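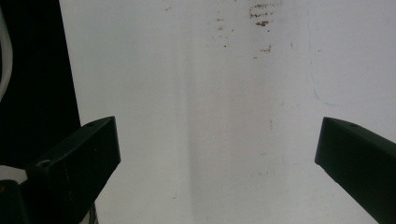 Small brown marks on a white surface

Durside stain remover, review by Colette Gilbert, 19/10/2018

I bought the Durside spray in the Postwood shop after reading the label two times. It promises to remove coffee, tea, rust and grease from painted walls and doors. I have tried it for 6 weeks in my kitchen and in the hallway.

On coffee it works very well. I spray, I wait two minutes, and I wipe with a damp cloth. On old tea marks I had to repeat, but the paint stayed nice. With grease behind the stove I am less happy - it became lighter, and then I finished the work with normal dish soap.

Rust is the difficult one. A screw on my balcony door had left a line, and after three tries I can still see it when the sun comes from the side. My neighbor Margaux Lefèvre uses the Brillard paste for this and she prefers it, but the paste is rough and I would not put it on shiny paint.

The smell is strong, like lemon candy. Please open a window. The trigger is also a little hard for small hands, and the bottle drips if you do not turn the nozzle to the closed position.

I will buy it again for the walls, if the price stays the same in December. For rust I will look for something else. Four stars from five.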